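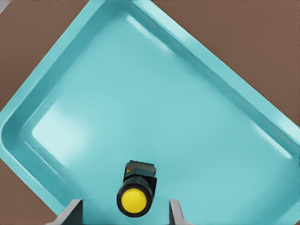
Turquoise tray, computer rendering

Cutavness Shallow Geophysics Group
Minutes of the project meeting, January 27, 2025

Present: Nerys Edwards (chair), Rhydian Meredith, Nghĩa Hoàng, Tomos Nicholas
Apologies: Prys Mostyn
Minutes taken by: Tomos Nicholas

1. Previous minutes

Accepted with one correction. Under item 4, the resistivity line on the Lloyd embankment should read "north abutment", not "north bank". Tomos has changed the file copy.

2. Lloyd embankment seepage survey

Rhydian reported on the electrical resistivity work along the downstream toe. Both lines have now been inverted. The low-resistivity zone near the old outlet pipe appears on each of them at a similar depth. It could be seepage, or it could be a clay lens left over from the original fill. The data as they stand do not separate the two.

Nghĩa asked how much weight could be put on the deeper part of the sections. Rhydian said not much. The sensitivity drops off quickly below the base of the fill, and he would prefer to blank that part of the model before it goes to the client. Nerys agreed, provided the report says where the cut-off was placed and how it was chosen.

There was some discussion about contact resistance on the rockfill section. Several electrodes had to be watered in more than once. Rhydian has removed the worst readings but kept a record of them. Nerys wants the rejected readings listed in an appendix.

The self-potential readings taken on the same visit are still with Prys. Item held over until he is back.

Action: Rhydian to rerun the inversions with the deeper cells masked and circulate both versions.
Action: Prys to supply the self-potential readings with base station drift corrected.

3. Seismic refraction at Pendetti

Nghĩa presented first-arrival picks for the access road line. The spread was 100 metres with shots at both ends, at the centre and off the ends. Picks are clean at the western end. Towards the eastern end, traffic noise affects the far offsets and the picks there are uncertain.

A two-layer interpretation fits most of the travel times. The exception is a delay over the middle of the line, which Nghĩa thinks is a local thickening of the weathered layer. Tomos pointed out that the borehole log for that part of the site records soft material to a greater depth than on either side, so the two are at least consistent. Nerys asked that the borehole be plotted on the section at its true offset from the line and not projected onto it without comment.

Rhydian asked whether the sledgehammer source was adequate for the off-end shots. Nghĩa said stacking had helped, but a heavier source would be better if the line is repeated. Hire cost to be looked into. The ground will be too soft for a vehicle until May at the earliest.

Action: Nghĩa to repick the eastern shots and note an uncertainty for each.
Action: Tomos to get a quote for an accelerated weight drop.

4. Equipment

The Jalteck seismograph was returned from repair with 21 of its channels working. The remaining 3 still show a DC offset. It was agreed to send it back and not attempt to correct for this in processing. Nerys will ask for the repair to be covered under the original job.

Geophone cable B has a damaged takeout near the connector. It has been tagged and should not go out until it has been fixed.

Tomos has started a battery log. Everyone returning a battery is asked to write down the resting voltage before it goes on charge. The sheet is on the back of the store door.

Action: Nerys to arrange return of the seismograph.
Action: Tomos to repair or replace the takeout on cable B.

5. Data storage and file naming

Nghĩa raised the matter of field files being saved under the default instrument names. Two sets from Pendetti had the same file numbers and one was nearly overwritten. From now on the site name and line number go into the folder name before leaving site, and the field sheet is photographed and stored in the same folder.

Rhydian asked for elevations to be kept in a separate text file, in metres, with the datum stated in the first line. Agreed.

Raw files are not to be edited. Any geometry change is made to a copy.

6. Site safety and access

The gate at the Lloyd site now has a coded lock. Rhydian has the code. The downstream toe is not to be walked alone when the spillway is running. Parking at Pendetti has moved to the gravel area beside the weighbridge, and high-visibility vests are required from there onward.

Nerys reminded the group that the current box feeding the resistivity cable must be switched off and the operator told before anyone touches an electrode. The wording on the field sheet will be made clearer.

Action: Nerys to revise the field sheet.

7. Other business

Tomos asked if the group wanted to submit an abstract on the embankment work. Rhydian was in favour, but only once the client has agreed to the location being shown. Nerys will ask. No decision made.

Nghĩa will be away for part of next month and has left the processing parameters for Pendetti in the project folder.

8. Next meeting

Date to be set when Prys has confirmed his availability. The Lloyd self-potential results will be taken first.

Meeting closed.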